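About Bonden

Bonden makes and reconditions sash balances, cords, pulleys and weights for double-hung windows. The company works from a single building in Tistham, where it has machining, a small foundry area, a test room and the shipping department on one floor. Most of what we sell goes to window restorers, school districts, housing authorities and owners of older homes who want to keep the original sash.

The company began as a repair counter for spiral balances. Customers brought in units that had lost tension, and the counter staff rewound or replaced the spring. Many of those balances had been out of production for decades, so the shop began cutting its own rods and forming its own tubes. The catalog grew out of that work. It now lists 3,643 part numbers, of which 800 are kept in stock. The rest are made to order from drawings on file.

What we make

Spiral balances are supplied in lengths up to 39 inches as standard. Longer units can be quoted. Each one is wound to the weight of the sash it will carry, and we ask for that weight on the order form. Please weigh the sash with the glass in place. Estimates taken from sash dimensions alone are often wrong when older glass has been replaced with insulated units, and a balance that is too light will let the window drift down.

Block and tackle balances are rebuilt with new cord and new pulleys. We reuse the steel channel if it is straight. Channels with rust through the wall are replaced.

Cast iron weights are poured in round and square sections. Where the weight pocket is too small for iron, lead can be specified, subject to state rules on handling. We do not ship lead to private addresses.

Cotton cord, braided polyester cord and sash chain are sold by the foot or by the spool. Cord is matched to the pulley groove. If you do not know the groove width, send the pulley.

Testing

Every new balance pattern is cycled on a test rig before it is added to the catalog. The rig raises and lowers a loaded sash at a set speed and logs the pull at the top, middle and bottom of travel. Production units are sampled at one in 20. A sample that falls outside the tolerance on the drawing holds the whole lot until the cause is found. The usual causes are spring wire from a new coil and worn winding arbors — both are checked first.

Test records are kept by lot number, which is stamped on the top bracket. Quote that number if you have a question about a balance already installed.

The Jitaru drawings

When the Jitaru window works closed, Bonden bought its pattern drawings and part of its tooling. The drawings cover the takeout clips, pivot shoes and tilt latches used in a large number of apartment buildings and schools. Some sheets are incomplete, and a few contradict the parts that were made from them. Our drafting office redraws each part from a measured original when one can be found. Redrawn parts carry a J prefix in the catalog.

If you have unused Jitaru hardware in its original wrapping, we would like to measure it. Parts are returned after measuring, and we cover postage in both directions.

Lillavine finishes

Lillavine is our line of plated and painted hardware: sash lifts, locks, keepers and pulley faces. Plating is done by an outside shop and painting is done here. Finishes can be matched to an existing piece, but unlacquered brass will change color with handling and no match will hold for long.

Orders and returns

Stock parts ordered before 2 p.m. ship the same working day. Made-to-order parts are quoted with a lead time, and the lead time starts when the drawing or sample has been approved. The shop closes for inventory during the first week of March, and orders placed that week are entered when it reopens.

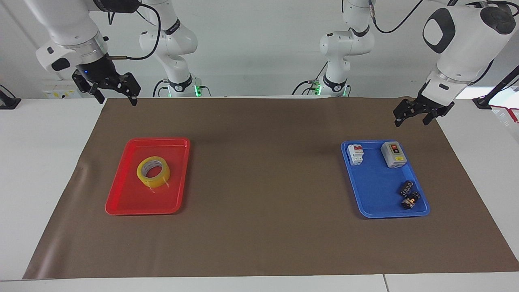
Stock parts may be returned within the period printed on the packing slip if they have not been installed. Balances wound to a customer's weight cannot be returned, but they can be rewound once at no charge if the weight on the order was wrong. Mark the box with the order number and send it to the repair counter, which still handles walk-in work every morning from 8 a.m. until noon.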